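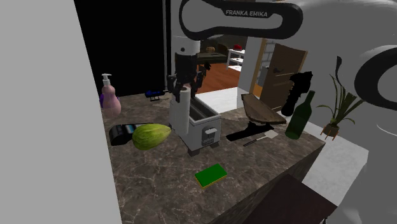
Fig. 1. Countertop with deep fryer and pump soap bottle.

Travel Basics, Handout 5: Checked Bags and Connections

Read this before the 29th January session. We will use the Kemlow to Masri route, with a change of planes at Brurkon, for all the exercises.

One ticket or two
If both flights are on one booking, the airline normally has to rebook you when the first flight is late. If you bought them separately, a missed second flight is your own loss. Leave at least 3 hours between separate tickets.

Bag tags
Check the airport code on the tag before the bag goes down the belt. Keep the stub until you get home. On separate tickets, expect to collect the bag at Brurkon and check it in again.

Late bags
Report the bag at the desk before you leave the baggage hall and get a file number. Keep receipts for anything you buy while you wait.

Exercise
A traveler flies in March on two Starix tickets, booked separately, with 2 hours at Brurkon. Write down what could go wrong and what you would change. Half a page is enough.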